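# Revising the Goal Check in Sesatico 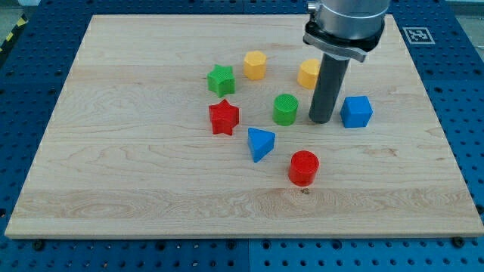 Our August release of Sesatico changes how the planner decides that an instruction has been carried out. The previous version compared the final position of the tool with a target point, and it accepted any result within a fixed distance. This was adequate for "move to the corner" and poor for "push the red star toward the green cylinder," where the position of the blocks matters more than that of the tool. With two stars on the board, one green and one red, the parser must also settle color and shape together before a path is requested.

The new check reads block poses directly from the tracker. Dagmar Dvořáček replayed 987 logged instructions through both versions. The old check agreed with our hand labels on 521 of them, and the new one on 714. Most of the remaining disagreements involve the word "between," for which the labels themselves are inconsistent.

Anoma Wijesinghe is rewriting the labeling guide. The tolerance settings remain in the same configuration file, and existing values will load without changes.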